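Bråten Folding Work Table, White

We have carried a lot of tables over the years, and this is the one that keeps following us home. Two of them are in our own kitchen right now (one was supposed to go back to the shop in April, and it hasn't). If you sew, wrap, pot seedlings, fix clocks or just need a big flat place to spread out a jigsaw puzzle, you are going to love the Bråten.

The top is a single smooth panel with rounded corners, so sleeves don't snag and tablecloths hang the way they should. It wipes clean with a damp cloth and a drop of dish soap. We've had beet juice on ours, and school glue, and a frightening amount of candle wax, and it still looks great. Please do keep hot pans off it, though -- a trivet costs very little and a scorch mark is forever.

Legs fold flat and lock with a click you can hear from the next room. Each foot has its own leveling screw, good for old houses where no two floorboards agree.

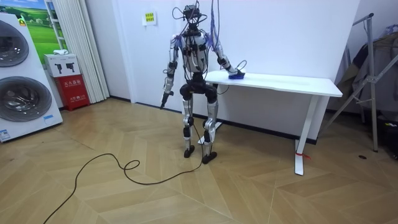 Setting it up takes one person and no tools. Lay the top face down on a blanket, swing out both leg pairs until they lock, then stand it up on its long edge and tip it over. The first time feels a bit awkward. By the third time you'll be doing it with a coffee in your other hand!

Size and weight
Length: 1692 mm
Depth: 700 mm
Height: 740 mm
Folded thickness: 68 mm
Weight: 19 kg
Item number: 1065

It fits flat behind most sofas and slides under a standard bed frame. Measure the trunk of your car before you drive over, with the back seats down. Ours goes into a small wagon at a slant with the hatch shut.

Goes well with
The Cleditz clamp lamp, which grips the edge without leaving a dent, and the Deltcombe stool, low enough to tuck all the way under. The stool also comes in a soft green that we can't stop looking at.

Spare feet, screws and lock springs are in stock and will stay in stock. Send us the item number and we'll put them in the mail. Pickup from our Memardale store is free, and you're welcome to come in and lean on the floor model as hard as you like.

Page updated 16 July 2016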